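Serial chapters: does the chapter heading count towards the site's word limit? 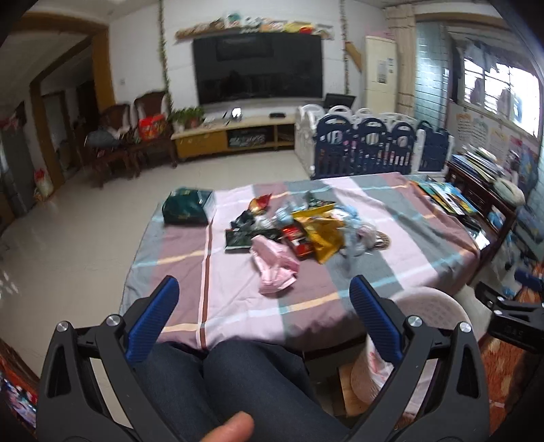 Plaid cloth in pink and grey, dark green item with gold lettering at the back.

Posted by Skullis, in Writing and Formatting

I am posting a werewolf romance on Jidura in weekly parts. The upload form sets a limit of 2000 words per part. My word processor gives 2000 exactly for chapter six, but the form rejects it as too long. Does the form count the heading and the author's note? I also use a row of three spaced asterisks between scenes. I would prefer not to cut the last paragraph, as it carries the change of viewpoint from the captain to the bride.

Pullton
The heading is counted. The author's note is not, provided it goes in the separate note field. If you paste it into the main text box it is treated as story text.
Spaced asterisks are counted as one word each, so every scene break costs you three. Replace them with a single unspaced row, or use the divider button, which adds nothing to the count. Dashes with a space on both sides are also counted as words. I had 85 of them in one novella and the total dropped by the same number once I closed them up.
Check the count under the preview tab before submitting. It uses the same method as the form.

Duda
Just split it. My longest part is 469 words and readers don't mind.

Pullton
Splitting works, but each part needs its own heading and content rating. If the viewpoint changes in the last paragraph, moving that paragraph to the start of chapter seven would be the simpler edit.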